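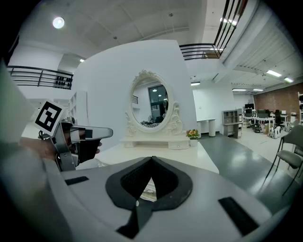

I have wanted a proper vanity since I was 17, and I am so happy to say I finally get to write about one! White, oval mirror, carved scrollwork all the way around and a little crest on top like something out of a grandmother's bedroom. I love it. Estela thinks it's a lot of mirror. She's right, and I'd pick it again tomorrow.

The low drawers under the mirror are my favorite part. I'm giving one to brushes and hair ties, one to the Wella color stuff (two half-used tubes, why do I keep these?) and one to jewelry, which has lived in a cookie tin since October. The rule is that nothing stays on the tabletop overnight except the flowers — orange and yellow, in a plain white pot, and so cheerful next to all that white.

A few of you asked about cleaning the carving. Nélida gave me a soft makeup brush for the dust, and it gets into the curls way better than a cloth. For the glass I use a barely damp cloth and then a dry one, working from the top down.

Next up is a stool. I keep going back and forth between something round with a skirt and a plain wooden one I could paint. Pascual has offered me an old piano stool — it squeaks, but it spins! I'm going over to try it this week.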